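Subject: Re: [oldkitchens] Soapstone sink, keep or pull?
From: Paraskevi Dimitriou
To: the oldkitchens list

Hi all,

Sorry for the slow answer, August got away from me.
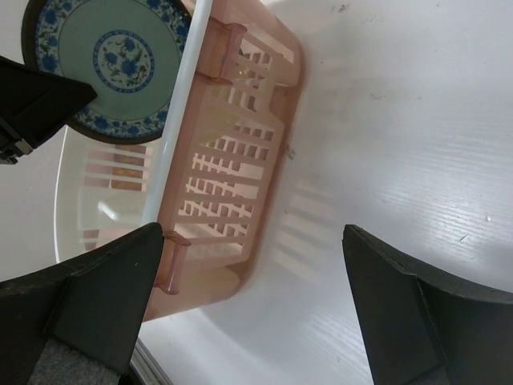 I've now read the whole thread twice, including the part that wandered off into porch paint, and I have opinions! Let me put the original question back in first so the newer folks can follow along.

On the list, Drurno wrote:

> We closed on the house in the spring and the kitchen still has what I
> believe is the first sink, a big gray soapstone thing with two bowls
> and a backsplash all in slabs. House is 1890 according to the deed,
> but the kitchen is in an ell that might be later. The sink leaks at
> the front left corner, not a lot, maybe a cup over an evening. There's
> also a long crack in the drainboard side that catches a fingernail.
> Our contractor wants to pull it and put in stainless. My wife wants to
> keep it. I would like to stop hearing about it. Has anyone fixed one
> of these, and is it livable day to day? It's very low and I'm tall.
>
> Also does anyone know what the white crud is around the drain? It
> doesn't come off with vinegar and I stopped before I did any harm.

OK. First thing, keep it. I know that's easy for me to say from over here, but please don't let him drag it out until you've at least tried a reseal. Once those slabs get pried apart by somebody in a hurry, you end up with chipped grooves and then it's a garden planter. I've seen three of those on one street.

I've had mine for 7 years now. Same general animal, two bowls, slab back, and it leaked at the corner too. The way mine is made (and I bet yours is), the front slab sits in a groove cut into the end slab, and there's an iron rod with a nut pulling the whole thing tight from underneath. The old joint filler dries up and shrinks, and water finds its way down the groove. So get a flashlight and lie on your back and see if you have rods. If you do, look at them before you touch them. Mine were rusty but solid. My neighbor two doors down gave hers a good yank with a wrench and snapped one clean off, and then she had a much bigger project.

What I did on the leak:

I let the sink go unused for a week. We washed up in the bathroom and in tubs on the table and everybody complained. Then I raked the joint out with a dental pick and an old hacksaw blade with tape wrapped on one end. It took two evenings. You want to get down to clean stone on both sides, and the stone is soft, so go easy or you'll widen the groove. Vacuum it. Wipe it with denatured alcohol and open a window. Then I packed in a soapstone epoxy tinted with stone dust, which I got by sanding the underside of the backsplash where it doesn't show. Tape both edges first! I didn't on the first corner and I was sanding off smears until Christmas.

Some people on here will tell you to use plain silicone. Georgiou did that and his held fine, so I won't argue. It does look like a bathtub, though, and it gets moldy at the back where the sponge sits. (Georgiou, I know you read these. It's a very nice sink otherwise.)

The crack in the drainboard I would leave alone unless it goes all the way through. Put some water on it, dry the top, and check underneath with a paper towel in an hour. If the towel's dry, you have a scar and not a leak. Mine has one you could lose a dime in and it's never dripped once. Every so often I run a toothbrush along it and that's the whole maintenance plan.

White crud. I had that too, and I'm fairly sure it's hard water scale sitting on top of old plumber's putty, so the vinegar works on one layer and then stops. What got mine was a plastic putty knife and patience. After that, fine sandpaper, wet, in circles. You can sand soapstone! It's the best thing about it. Any scratch you make can go. I started at 120 grit and went up to 220 and then lost interest, and it looks fine. Wear a mask if you do any of it dry, please, and don't do it dry.

Now the oil question, because somebody always asks and then there's a fight. I oiled mine for the first year with food grade mineral oil, once a month, and it was gorgeous for four days and then patchy around the drain for the rest of the month. So I quit. It faded back to gray and I like it better. Branora on this list waxes hers and sends pictures that make me jealous, so if you want the black look, ask her for the recipe, it's got beeswax in it and I think walnut oil. Either way it doesn't do anything for the leaks. It's lipstick.

Living with it day to day. The height is the real issue and I won't lie to you. Mine is so low that I washed dishes bent over like a question mark for the first winter, and I'm not even tall. We ended up lifting it. If yours is on legs, you can do blocks under the legs. Ours sat on a wooden frame that was half rotten anyway, so we built a new one and raised the whole thing by two and a half inches, which doesn't sound like much but my back thinks it's a foot. It took four people and a car jack and one of them was my mother-in-law, directing. Do NOT lift it by the front slab. Lift from under the bottom. The plumbing will have to come up with it, so have your parts on the counter before you start, and not in a store that closes at six.

Glasses. Yes, you'll worry about glasses. Soapstone is softer than people think, and I've broken fewer in this than I did in the enamel one at my old place. Cast iron pans are a different story, because the pan wins and you get a ding. I keep a folded towel in the bottom when I'm doing the heavy stuff. A rubber mat works but it holds crumbs underneath and I got sick of peeling it up.

The drainboard is sloped and grooved, and the old advice is to put the dishes straight on it. I tried to be pure about this. Plates slide. Everything migrates to the bowl. A rack of some kind is the answer, and it doesn't have to be a period one, mine certainly isn't. Just get one with feet or a bit of clearance so the water can run under it down the grooves, and tip it up every couple of days to let the stone dry off. If you don't you'll get a gray slime line, and that one does come off with vinegar.

The faucet is where I'd spend the money. If your holes are in the back slab, measure between centers before you buy anything. Old ones don't always match what's sold now. I didn't measure, and the first one I ordered went right back, and the return shipping cost me more than lunch. Please don't let anybody drill new holes in the backsplash with a hammer drill either. Regular drill, slow, masonry bit, spray bottle of water, somebody standing by to say slow down.

Price, as you asked off list and I figure others want to know. I spent under 50 dollars on the reseal, counting the epoxy, tape and sandpaper. The frame was more, mostly lumber, and I can't find the receipt so I won't make up a number. The faucet I'm not discussing.

If you decide it's too much and want a person to do it, I've heard good things about the stone shop on Skumari Road, though I've never used them. Call in the morning, they go out on jobs after lunch. Take photos of the joints from above and below before you call and they can tell you a lot over the phone. Ask if they've done an old slab sink before, specifically. A countertop guy may be wonderful at countertops and still want to glue yours together without cleaning out the groove.

On the date thing, I'd love to know if there's any mark on yours. Check the underside of the drainboard and the back edge near the wall. Mine has a number scratched on it and nothing else, and I've asked at the historical society and got a shrug and a very good cup of coffee. If the ell is later than the house then the sink might have been moved from the old kitchen, and you could look for a patch in the floor in there, or a capped pipe in the cellar under it. I found ours behind the furnace, going nowhere.

Tell your contractor he can have the stainless one for his own house. And tell your wife I'm on her side.

One question back to everybody, while I have you. My drain on the left bowl has started weeping at the flange again after all this time. The stone around the hole is a little uneven, and I can't decide between a thicker rubber gasket and more putty. Anyone done the gasket? Did it stay put when you tightened it or did it squish out sideways? Mine squished.

Paraskevi

P.S. Whoever was asking about the pantry latches, I do have two spares and you can have them for postage. Write me off list, I lost your email.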